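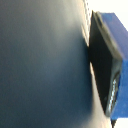 Gorna 15 Portable Monitor

Price: $149
Sold by Postalora
Availability: pre-order, ships in October

The Gorna 15 is a second screen for people who work or play away from their desk. It connects to a laptop, a game console or a phone with one USB-C cable, and the same cable brings the power. If your device has no USB-C port with video, please use the mini HDMI port and connect the screen to a wall charger.

Pre-order offer

Everybody who orders before the first shipment receives the Motley sleeve without extra cost. The sleeve is sent in the same box. You do not need a code, it is added to the cart automatically. If you return the monitor, please return also the sleeve.

Specifications

Screen size: 15 inches
Resolution: 1920 x 1080
Refresh rate: 60 Hz
Panel: IPS, matte
Ports: two USB-C, one mini HDMI
Sound: two small speakers, headphone jack
Stand: folding, fixed to the back

What is in the box

Gorna 15 monitor
USB-C cable
HDMI to mini HDMI cable
Motley sleeve (pre-orders only)
Printed guide

The wall charger is not included. We recommend the Mkhize 18 W charger, which you can add in the cart. Many phone chargers also work, but with a weak one the screen may become darker or switch off at high brightness.

For gaming

At 60 Hz the picture is good for most console games. Players of fast shooting games on a computer will maybe want a quicker screen, and for them we have the larger models in the Gorna series. There is a game mode in the menu which lowers the delay. It turns off some color settings, so we suggest to leave it off when you watch movies.

Questions from customers

Does it work with my phone?
It works if the phone can send video by USB-C. Not every phone can do this, so please check the manual of your phone first.

Can I use it vertically?
Yes, but the stand is made for the horizontal position. You will need to lean it on something or buy a separate holder.

When will my card be charged?
On the day when the package leaves our warehouse. Until then you can cancel the order from your Postalora account.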